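# kendach-shelf

Kushwahaの検品部門で使っている、棚入れ作業の記録データです。腕の手首につけたカメラの映像と、担当者が書いた作業メモが入っています。

## 内容

- 記録数: 445(うちメモ付き 435)
- 作業の種類: 3
- メモを書いた担当者: 4名
- メモの言語: 日本語、英語

## 背景

Ulvilleの工場では、小さい部品を棚に入れる仕事を全部手で行っていました。6月から、一部をロボットの腕に任せています。本番の棚の前に、白い板で作った小さい模型で動きを確認します。模型には白黒の四角いマーカーを貼り、位置合わせに使います。

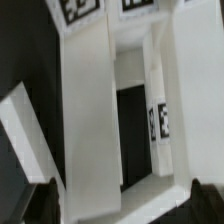

担当者の仕事は、なくなったのではなく、種類が変わりました。Nazma Cassimさんのメモには「腰は楽になったが、画面を見る時間が長くて目が疲れる」とあります。Witold Adamczykさんは、腕が止まるたびに呼ばれるので、自分の仕事が細かく切れると書いています。このような意見も消さないで、`notes/`にそのまま入れました。

## 注意

- 映像にはぶれがあります。マーカーが画面の端で切れている記録も除いていません。
- メモのない記録は、学習には使えますが、作業負担の分析には使わないでください。
- 担当者の評価や、人員を減らす計算に使うことは禁止です。これは現場の人との約束です。

## 連絡先

データの質問はFitriani Pasaribu、メモの扱いはMarianna Szulcまでお願いします。日本語の間違いを見つけた方も、教えてくださると助かります。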